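Student Work > History > Project Reports > Mornevard Muster Rolls

Checking the Mornevard Muster Rolls Against the Cemetery Records

Project report by Skye Niven
Advisor: Murdo Leckie

1. Purpose

The Mornevard town library has a bound copy of the muster rolls for the infantry companies raised in the town and in Plalleck during the Civil War. The copy was made by hand long after the war, and the clerk who made it left no notes on his sources. My project was to compare the names in the copy with the burial records for both towns and with the list on the monument at Plalleck, and to find out how far the three agree.

I did not try to write a history of the companies. Other students have covered the marches and the winter camp.

2. Sources

The bound copy is 60 pages long and gives 459 names. Each line has a name, rank, age at enlistment, date mustered in, and a column headed "Remarks." Most of the remarks are short: discharged, transferred, died of fever. A few are harder to read because the ink has spread.

The burial records are on index cards at the town office. The cards for Plalleck were typed from an older ledger, which is missing. The monument list was taken from the stone itself. The north face is worn, and I read it late in the afternoon when the light came in low from the side.

3. Method

I typed the full roll into a spreadsheet, one soldier per row, and kept the clerk's spelling in one column and a standard spelling in another. Then I sorted by last name and went through the cards in order. A match needed the same last name, a first name or initial that fit, and a birth year within two years of the one worked out from the age on the roll. Where only the name fit, I marked the row "possible" and left it out of the totals.

Typing took roughly 20 hours. I worked in the afternoons and checked each page the next day before starting a new one.

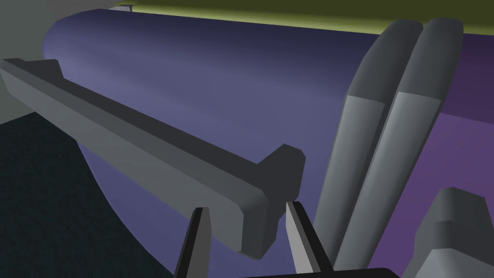
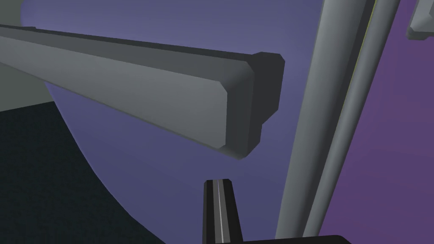 Two computer-rendered views of a long gray bar.

4. Results

The monument has fewer names than the roll, as expected, as it only lists men who died in service. All but four of the names on the stone are in the bound copy. Of those four, two are probably spelling differences (Tennant on the stone, Tenant and Tennent in the copy). I could not place the other two. They may have served in a company raised somewhere else.

I found 36 soldiers listed twice. In most cases the man was mustered in as a private, transferred to another company, and entered again with a new rank. The clerk did not cross-reference these. Anyone who has used the copy to count enlistments from the town has probably counted these men two times.

The "Remarks" column disagrees with the burial cards in several places. One corporal is marked "deserted" on the roll, but his card gives a military burial with the company letter on the stone. I have not found anything that explains this. It may be a clerk's error from the line above.

5. Problems

Ages were the weakest part. Boys gave an older age to enlist and some of the older men gave a younger one, so my two-year rule may have thrown out good matches. I would use five years if I did this again and check the extra ones by hand.

6. Next steps

The spreadsheet is at the library desk. The Plalleck ledger should be looked for before anyone relies on the typed cards.

Comments

R. Tennant: My family always spelled it with two n's and an a. The man on the stone would be Josiah, if the first initial is J.

plalleck_reader: Did you check the Skikon road cemetery? It is small, but there are veterans in it and I don't think those cards ever went to the town office.

Skye Niven: I did not, only the two town cemeteries. I will add it to the next steps. And yes, the initial is J.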